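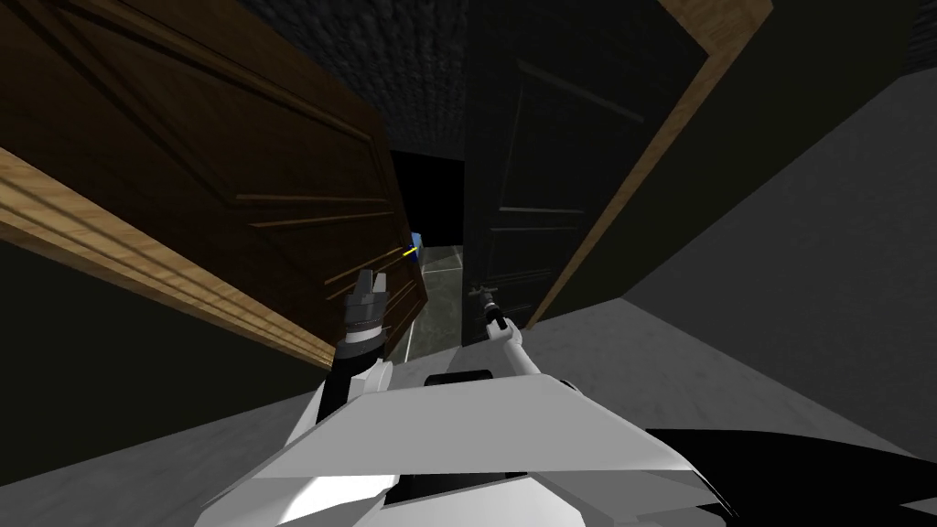
## 4. Running the double-door demo on open day

This section takes you from a cold workstation to a room full of visitors watching the robot work its way through a pair of hinged doors in Nandero. I wrote it after our last open day in the Leitão building, where I ran the station most of the afternoon and scribbled on the back of the old instructions until there was no white left. If you've only ever used the simulator at your own desk, please read the lot before the day. Doing it with a dozen people breathing on your neck is a different job!

You'll need the demo workstation, the big screen, the Silska hand controllers and their charging dock, and the laminated visitor card. The doors scene is already saved on the workstation, so don't go building a new one from scratch the night before (I did, and I was there until the cleaners left).

### 4.1 Before the visitors arrive

1. Switch on the big screen first, then the workstation. The other way round works too, but the desktop comes up at the wrong resolution and you'll be hunting through menus.
2. Lift both Silska controllers off the dock and check that each one shows a solid green light. Amber means it'll get through a morning. Red means put it back.
3. Open Nandero and load **Open Day > Double Doors**. The first load is slow. Go and fill the kettle.
4. Set the view to **Chest**. You should be looking out over the robot's own white body with an arm on either side and the doors ahead. Visitors like this view far more than the overhead one, and they seem to get straight away which arm is which.
5. Press **Reset Scene** once, even if everything looks right. It clears out whatever the last person left behind.
6. Run the whole demo through yourself with the door shut and the room quiet.

> **Note:** If the view loads from behind the robot, the camera setting didn't save. Pick **Chest** again, then **Save As Default**, then reload. Reloading without saving puts you back where you started.

### 4.2 Laying out the room

Tape a line on the carpet 600 mm back from the operator's chair and ask people to stay behind it. The operator needs elbow room, and small kids will drift forward as soon as the arms start moving. I put the tape down in a curve so that people at the ends can still see the screen.

Keep the chair pointed square at the screen. If it's angled even a little, your left and right get muddled when you're tired, and you'll send the wrong gripper at the wrong door. I've done it in front of a school group and they were thrilled.

**Caution:** Run the dock cable along the wall and under the cable cover. Don't run it across the taped line. The chair castors chew through it, and a visitor's foot will find it sooner or later.

### 4.3 The demo itself

Allow eight minutes per group, including questions. You can stretch it if the corridor's empty, but when there's a queue I'd stick to that pretty firmly.

1. Say hello and tell the group that the robot is simulated and that you're driving it. Say it early. A fair few people come in expecting the machine to be sitting behind a curtain.
2. Squeeze both triggers to take control. The arms will twitch slightly as they match up with your hands. Wait for them to settle before you move.
3. Bring both arms forward slowly, one toward each door. Keep your wrists loose. A stiff wrist on the controller turns into a jerky gripper on the screen.
4. Get the left gripper up near the face of the left door, down by its lower corner. You want it close to the panel, with the fingers pointing up. Have a quick look at the fingertips before you commit.
5. Ease the right gripper into the gap and bring it against the edge of the right door. Go in low and gentle. I count a slow breath here, and it's a good spot to stop talking and let people watch.
6. With a gripper at each side of the opening, hold still for a moment. This is when I ask the group what they'd do next if those were their arms. You'll get wonderful answers — one lad told me to headbutt it.
7. Widen the gap by moving both hands outward together. Keep the movement smaller than feels natural, then let go of the triggers and hand over to questions.

That's all seven steps, and you can drop the sixth if you're running behind.

> **Note:** The left door comes toward you as it opens, so it takes up a big chunk of the screen on that side. Don't panic and push it away. Bring your left hand out wide and you'll get your view back through the gap.

> **Note:** The room past the doors is dim by design, with the tiled floor and a small blue object showing near the threshold. If someone asks what's in there, invite them to guess. Please don't turn the lights up in the scene settings — it wrecks the floor reflections and the frame rate goes with them.

**Caution:** Never drive the base forward while a gripper is touching a door. The physics will try its best, then the door will shoot off at an angle and you'll need a full reset. Let go first, pull both arms back toward the chest, then drive.

### 4.4 Letting a visitor have a go

Yes, do let them! It's the bit people remember, and most of them are better at it than we were on day one.

1. Reset the scene and switch the controller profile to **Guest**. This slows the arms right down and locks the base.
2. Sit the visitor in the chair and slip the wrist straps on for them. No strap, no turn.
3. Let them wave the arms about in free space for a bit before they go anywhere near the doors.
4. Talk them through one arm only. The left is easier, as there's more door to aim for.
5. If they want to try both arms, stand on their right and call the moves out loud, one at a time.
6. When they're done, take the controllers from them before they stand up.

**Caution:** If anyone says they feel queasy, stop the demo and switch the big screen to the title slide. Offer them the seat near the window. The Chest view moves more than you'd think once you're sitting close to it.

### 4.5 When something goes wrong

**An arm won't follow my hand.** Let go of the trigger, put your hand in your lap, squeeze again. If it's still dead, swap the controller for one off the dock. You don't need to restart Nandero.

**A gripper is stuck in the door.** You've pushed too far into the gap and the fingers have sunk into the panel. Open the gripper, draw straight back toward yourself, and don't twist. If it won't come free after a couple of goes, reset and make a joke of it.

**Both arms are drifting downward.** One of the controllers is low on charge. Check the lights.

**The doors are shut after a reset.** Someone has loaded the training version of the scene. It's a much harder task and not one to attempt with a crowd in. Go back to **Open Day > Double Doors**, where they start partly open.

**The screen goes black but you can still hear the fan.** Give it a moment. If nothing comes back, unplug the screen cable at the workstation end and push it back in firmly.

### 4.6 Packing up

1. Save the session log to the shared Pindero folder before you close anything. Our log had 174 runs in it by the end of the last open day, and we still go back to it when we want to see where people get into strife with the right-hand door.
2. Wipe down both controllers and the straps.
3. Seat the controllers on the dock and wait for the lights to come on. They like to sit slightly crooked and not charge at all.
4. Set the controller profile back to **Standard**. Whoever uses the workstation next will think the arms are broken if you leave it on Guest.
5. Shut down the workstation, then the screen.
6. Pull up the tape. Do it the same day, as it leaves a gummy mark if it stays down over a weekend.

Scribble anything odd you noticed in the blue notebook by the dock. I go through it each December when I update this section, and I'm always after better wording for step 5 in the demo.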